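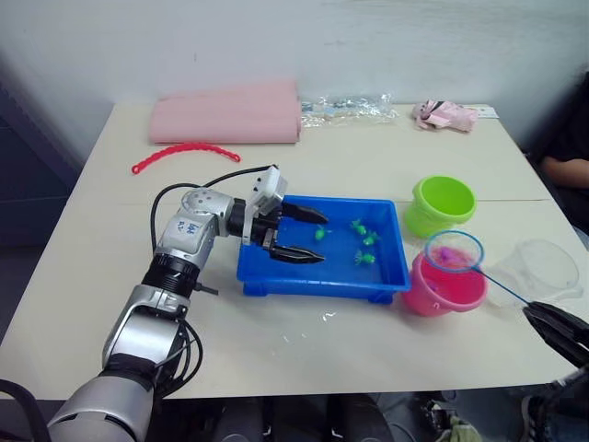

Sushil Dixit wrote on last term's feedback form that a tray of water and some plastic fish did not strike him as college-level material. He then spent most of the practical trying to net one fish, so we will take the comment as provisional.

Unit 3: Water Play on a Tabletop
Early Childhood Materials and Activities, Rawat Hall

Reading before class: Plirnness course pack, chapter 17, "Scooping, Pouring, Spilling." The pouring section is dull but you need it. Skip the author's poem.

1. What the activity is

A shallow tray of water, small toy fish, a net, and somewhere to put the catch. The child scoops a fish, carries it a short way, and lets it go in a bucket. Adults call this "fishing." Four-year-olds call it fishing too, then rescue, then soup.

The setup on page one has four green fish still in the blue tray, with a lime-green bucket and a hot pink bucket standing beside it. The lime one is empty. The pink one has a purple-pink fish in it and a net over the top. For the rest of this unit, "tray" means the wide shallow thing and "bucket" means the tall thing. Past students have written whole essays in which these swapped places halfway through.

2. What the child is practicing

Tracking a target that drifts. A toy fish on a dry table stays where you left it. A toy fish in water moves off as soon as the net comes near, pushed by the very water you disturbed getting there. Children who rush chase the fish around the rim. Children who go slowly, from underneath, get it on the first or second try and are insufferable afterward.

Wrist turn. Watch the moment of release. Many young children can scoop well before they can tip the net over and let the fish drop. They shake it instead. Stand back when they shake it.

Sorting, if you want it. Two buckets invite a rule: green fish here, the others there. Let the child propose the rule first. You will hear some good ones ("this bucket is for fish who are tired").

3. Setting up

Tray in the middle of the table, long side toward the child.
Water shallow. Deep water makes it harder to see the fish and easier to soak a sleeve.
Buckets to one side, close enough that the net travels over the tray for most of the trip.
Both buckets start dry. You may want to argue with this; hold it for the discussion.
Towel on the chair, since there will be drops on the table in front of the tray within a minute. Leave them alone until the end. Wiping while a child is working tells the child that the drops are the important part.

Stay within arm's reach the whole time, and empty the tray as soon as the group is done. Shallow water still counts as water. This line is on the exam in one form or another every year and someone always misses it.

4. Fewer fish

The Jusness supply list sells toy fish in bags of 50. Please do not put 50 fish in a tray. With that many, any dip of the net brings up a catch and the child learns nothing except that life is generous. A handful leaves open water between the fish, so each scoop has to be aimed. Keep the spares in a drawer, where they will be discovered by the toddler room.

5. Observation task (in pairs, due in May)

Watch one child for the length of the activity. One of you writes down hand movements, the other writes down speech. Do not compare until you are finished. Santosh Rana's notes from an earlier section are on the shelf by the door if you want a model; the hand column is excellent and the speech column says "no" for most of a page, which I am told was accurate.

Record at least these:
Which hand holds the net, and whether it changes.
Direction of approach: from above, from the side, from below.
How the fish leaves the net.
What the child does once the tray is empty. (Putting them all back and starting over is the usual answer. So is drinking from the bucket. Intervene for the second.)

6. For discussion

Should the receiving bucket have water in it?
Would you demonstrate the scoop, or wait?
If a child abandons the net and uses fingers, is that still the activity? Chapter 17 says no. I would like to hear from anyone who has tried telling a child that.

Bring an old shirt.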